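Mugo: a morning sickness snack log

I started Mugo in my first trimester, when the only thing I wanted to know was what other people were managing to keep down at 6 am. Every list I found said "dry crackers" and left it there. I hated dry crackers. So I started writing down what I ate, how I felt an hour later and whether I'd ever be able to look at it again, and then I roped in some friends and it grew from there!

The file now has 222 entries from 8 people, all pregnant at the time of writing them down. It's a plain CSV, one row per snack, and you can open it in any spreadsheet program you like.

What's in each row

person: a letter, A to H (I'm C, for anyone who wants to judge my choices)
week: week of pregnancy, whole numbers only
time: time of day, 24-hour clock
snack: free text, spelling left as typed
amount: also free text, sorry. Some of us weighed things, some of us wrote "a bit"
before: nausea score before eating, 0 to 10
after: same again, one hour later
notes: whatever we felt like saying 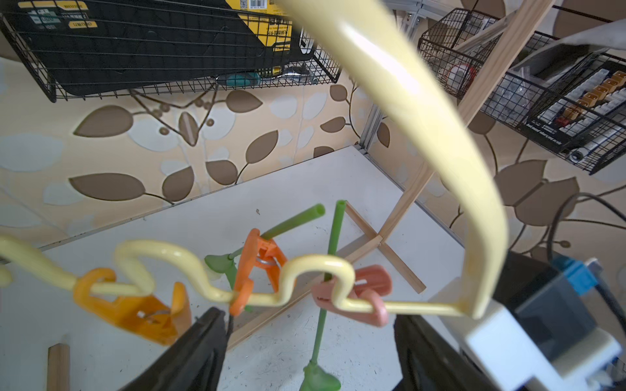
The scores are the part I get asked about most. Zero means you feel fine and ten means you're on the bathroom floor. We never agreed on what a five was — I treated it as "could go to work but wouldn't enjoy it" and Siu-ming Lai treated it as "cancel everything" — so please compare each person with themselves and don't average across the lot of us.

Of the 222 rows, 183 have both a before and an after score. The rest have a blank in the after column, mostly from people who fell asleep. I've left the blanks in. If you fill them with zeros you'll get a lovely cheerful chart and it'll be wrong.

Ginger

Ginger gets its own column (ginger, yes or no) after a long email thread. I count ginger tea, crystallised ginger and those chewy lollies, but not ginger ale, which hardly tastes of it to me.

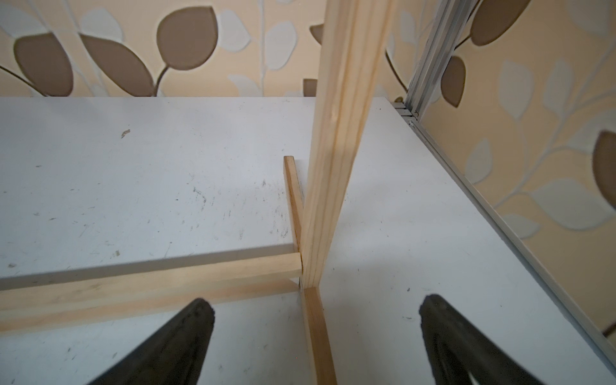

Yufang Xiong disagrees: ginger ale should be a yes, as flat ginger ale was the one thing that got her to week twelve, and leaving it out makes the column look stricter than it is. Fair enough. From version 2 there's a second column, ginger_ale, so you can add it back in with one formula.

Drinks are logged in millilitres where we knew them. Anything marked 300 is a standard mug from my kitchen, which I measured with a jug, and the others went along with it.

Known problems

- Everybody in the log knows me, so we have a lot of the same food habits (there is so much congee in here).
- Bad days are missing. When you're really crook you don't fill in a spreadsheet.
- Week numbers for person F shifted after a dating scan in November. I've corrected them, but her notes still mention the old ones.
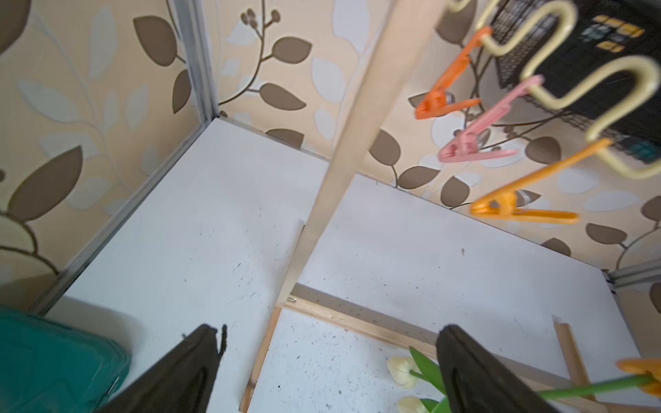
- Brand names have been swapped for plain words, so "lemonade" covers several quite different drinks.

Please don't use it for

Medical advice, or telling a pregnant person what to eat. It's a diary. If you can't keep fluids down, ring your doctor or midwife and leave my CSV alone.
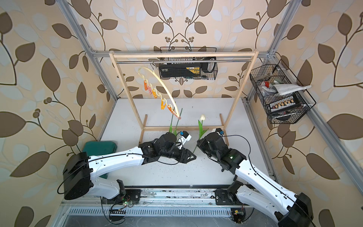

White tabletop with leafy wallpaper on three sides and two robot arms

Using and sharing it

Copy it, chart it, put it in your antenatal class handout, I'm happy with all of that. Credit "Mugo snack log" and link back here if you can. Hui-mei Kao checked the spelling of the dish names, and Tormod Nygård wrote the little script that turns the notes into a word list (it's in the scripts folder, and it needs the CSV in the same folder or it sulks).

Corrections are welcome through the issues page. I read them during nap time, so give me a week or two.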